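Puffer jackets: the questions I keep getting

I wrote one post last winter on folding and storing puffers and my inbox has been full of jackets ever since. So I've put the answers in one place. I'm not a dry cleaner, just a person in a cold town (hello, Mirnport) with a small closet and a family that sheds coats on every surface.

Where do you fold a puffer? My table's too small.

On the bed! Always the bed. You need room for both sleeves, and a table will have you chasing them over the side. I make the bed first, throw a blanket on top, and work on that.

Face up or face down?

Face down, back panel toward you. Smooth it with flat hands from the middle out, fold the sleeves in across the back, then bring the hem up in thirds. Hood goes in last if you've got one.

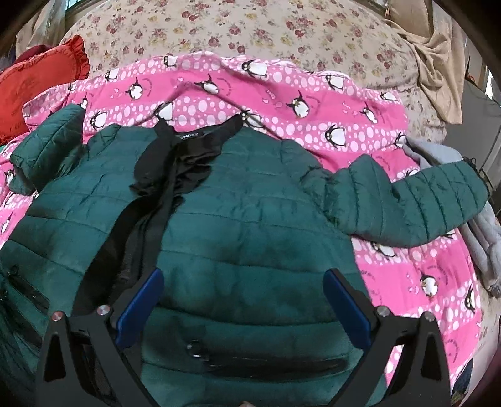 Go slowly with the smoothing, too. All that air has to get out through the stitching, and if you lean on it hard you only push it into the next channel along. I give it a minute, go make coffee, and come back to a much flatter coat.

Zipped or unzipped?

Main zipper closed, pockets closed, but check the pockets first. I once stored a coat from May right through to the first frost with a clementine in it. Rukhsana Sethi wrote to say hers was a boiled egg, so I feel better.

Can I roll it instead?

Sure, I roll mine for trips. Start at the hem and finish at the collar, and you can tuck the whole roll into a pillowcase (instant travel pillow, a bit crinkly). For the closet I still like a fold because it stacks.

What about vacuum bags?

For a week in a suitcase, fine. For a whole summer, I wouldn't. I left one squashed for 23 weeks and it took forever to puff back up, and one shoulder is still kind of sad.

How do you wash yours?

Read the label inside before you do anything, and believe it over me. Mine goes on cold and gentle, all zippers shut, then into the dryer on low with 5 clean tennis balls. It takes ages. Stop it now and then and break up the clumps with your fingers.

My kid's coat won't stay folded!

Bjarke Fogh sent me a good one for this: a wide loop of elastic around the bundle, loose enough that it doesn't leave a dent. I've done all of ours that way now.

Got a question I missed? Leave it in the comments and I'll add it when I can.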